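Taking my dad to a robotics open day - is there anything for someone who isn't technical?

Posted in Days Out and Local Events by Zuzana Vrabec
898 views, 3 replies

Hi all, hoping someone has been to one of the robot open days at Burnora, out past the Villholm turnoff. My dad is retired (he was a sheet metal worker) and he's got very keen on robots over the past year, mostly from watching clips on his tablet. I'd like to take him to the next one but I've never been near anything like that myself and the flyer doesn't say much. It says "household handling demonstrations" and "try the grippers", and there's a map with no parking marked on it.

What I'd love to know is whether you can touch anything or if it's all behind a rope, how much standing there is (his left knee is bad), and whether they mind people asking basic questions. He'll ask a LOT of questions. I'd also like to know if it's worth the drive for me, given I'll be the one holding the coats. We'd be coming from Štefanec so it's a fair hike, and I don't want to get there and find a brochure stand and a sausage sizzle.

Thanks in advance!

Quang Lưu
Replied 20 March 2018

I went to the one earlier this month with my sister-in-law and had a ripper of a time, so I'll tell you what I remember and you can sort out the useful bits.

First off, it's not behind a rope. There's one big arm in the front hall that is fenced off, and fair enough, it moves a pallet of paint tins like it's nothing. Everything else was on tables or in the side rooms and they were pretty much begging us to have a go. You get a sticker at the door with a colour on it and that's your group, 21 people in ours, and each group goes round with one guide. Ours was Peter Michalík, a very patient bloke with a voice that carries. If your dad is a bit deaf, try to get in his group.

The bit I liked best was the household handling. I'd walked in expecting a shiny humanoid folding towels (I blame the same clips your dad watches) and what you get is much more down to earth. They've got these hand-held grippers, two fingers on a handle, and a person uses them to do the ordinary jobs - picking up clothes, shifting a pillow, putting a mug away. The idea is that you record a person doing the job with the same sort of fingers a robot would have, over and over, and the robot learns from that. Peter told us one batch of laundry work had 2,453 goes in it. I felt tired just hearing it.

Clothes are the hard part, apparently. A tin is a tin every time you pick it up, but a jumper is a different shape every time you drop it. And the puffy stuff is the worst of the lot, because you squeeze it and it squashes down, and you can't easily tell whether you've got hold of the whole thing or only a pinch of the outside.

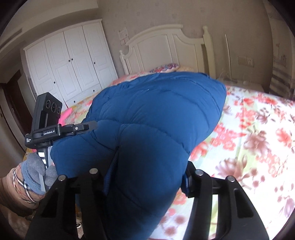
I had a crack at it with a doona cover when my turn came, and I was hopeless! You don't realise how much you lean on your fingertips. With the grippers I kept grabbing too shallow, so I'd lift, feel very pleased with myself, and then the whole thing would slide out and land on my shoes. My sister-in-law was far better at it. She sews, and she went straight for the seams where the cloth is thicker. Peter got her to do it again so the rest of us could watch, and she's been insufferable ever since.

As a sheet metal man your dad will probably want a good look at the fingers themselves. There was a tray of different ones to pick up and pass along, and one of the older fellas in our group got into a long chat with Peter about cut-outs and weight and where you'd expect a plate to bend first. I drifted off to find a biscuit and they were still going when I got back. So no, they don't mind questions. Basic ones are fine too. I asked what happens if you sneeze in the middle of a recording and got a proper answer (they keep it if the job still got done, and bin it if it didn't).

For the knee - there are chairs in the talk at the start, which goes for a good while, and then it's mostly standing. I'd ask at the door for a stool to carry round. A lady in our group had one and it was no drama at all.

Parking is behind the building, you go past the front entrance and around the left side. It isn't signed. I did two laps before I twigged.

Is it worth it for you? I reckon so. I only went because I was the one with the car, and I talked about it all the way home. Take a jumper though, the front hall is freezing.

Hubert Czerwiński

Yes you can touch things. Coffee is bad, bring a thermos.

Zdislava Gajdoš

I'll add a bit to what Quang said, as I've been to the last two.

The try-it sessions do fill up. When you arrive, go to the desk on the right and put your name down before the talk starts. I missed out the first year by queueing for the big arm instead, and you can see the big arm perfectly well from the doorway while you're waiting for other things.

I found the second visit better than the first, mostly because I'd stopped looking at the flashy stuff. If your dad is the question-asking type, I'd get him to the Husura room after lunch. It's the small one at the end of the corridor where they go through recordings on a screen and talk about which ones went wrong and why. It's slow, and some people wander out, but there are plenty of seats and you get the staff nearly to yourself. My husband can't stand that room and I could sit in it all day.

One thing I'd disagree with Quang on is the talk. I thought it was too long and a lot of it was about funding. If the knee will cope with a bit of standing early on, you could skip the second half and get to the gripper tables while they're quiet.

There's a step down into the side rooms as well, with a rail on one side only. It's on the right going in.

From Štefanec I'd allow extra time for the roadworks at the bridge. They had it down to one lane when we went through.

Zuzana Vrabec

Oh this is brilliant, thank you! I read Quang's out to Dad over the phone and he wants to know what gauge the plates are, so that's how my day out is going to go. I'll ask about the stool and put his name down first thing. Thermos noted, Hubert.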